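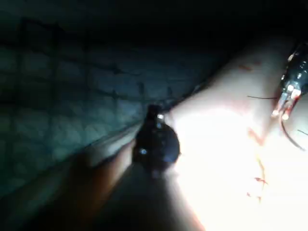 *Red marks on a pale, glossy surface, with a dark instrument at the upper right.*

## 4. Setting up color on your Wotia display

This is my favorite part of the setup! Pale tones and reds are hard on any screen, and the Wotia handles both beautifully once it's tuned to your room. You'll need the remote, a soft cloth and a seat where your viewers normally sit.

**Caution:** Unplug the display before you wipe the glass. Never spray cleaner straight onto it.

### 4.1 Get the room ready

1. Turn the display on and let it warm up for 13 minutes.
2. Set the room lights the way you'll have them when you're watching (blinds too).
3. Press **Menu**, then choose **Picture > Reset**.
4. Turn off **Auto Brightness** and **Vivid Color**. Both will fight you all the way through the next steps.

### 4.2 Brightness and contrast

1. Set **Backlight** to 300 for a dim room. The scale goes up to 1000, but please don't start there.
2. Open a picture with a bright highlight in it and lower **Contrast** until you can see some texture next to the brightest spot.
3. Open one with dark edges and raise **Black Level** one step at a time. Stop as soon as the black turns gray, then go back one step.

**Note:** A highlight that was recorded as pure white will stay white. Try a different picture before you drop the contrast any further.

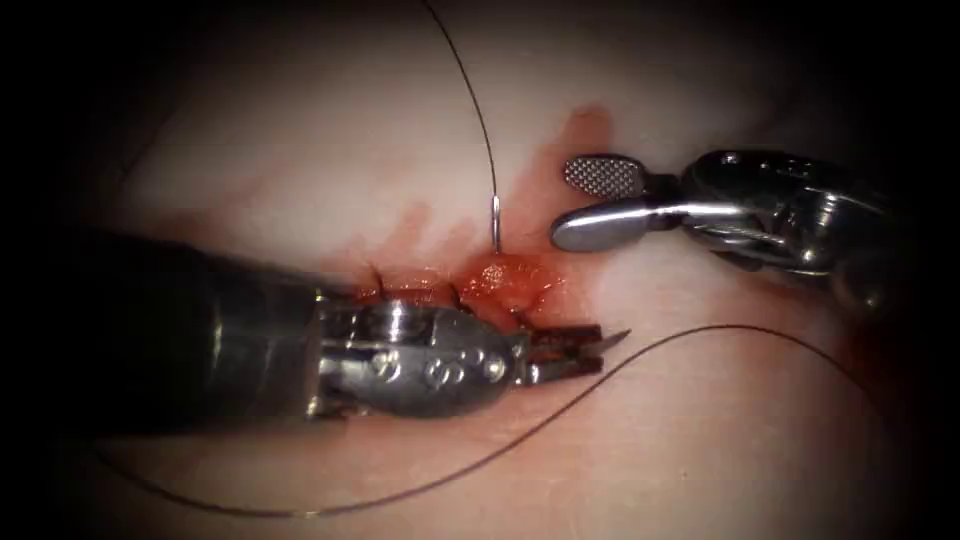
### 4.3 Reds and skin tones

1. Choose **Color > Warm 1**.
2. Lower **Red Gain** until fine red lines look crisp and don't bleed into the pale area next to them.
3. Walk to the far side of the room and look again. Colors shift a little from an angle, so pick a setting you like from both spots.
4. Press **Save** and give it a name. Amirhossein Ghorbani, who tested these steps for us in the Prernton lecture room, saves one for daytime and one for evening, and switching between them is a joy.

**Note:** Settings you haven't saved are lost when the power goes out.

If the reds still look orange, check the cable first and then repeat 4.3 from step 1. For two displays side by side, go on to section 5.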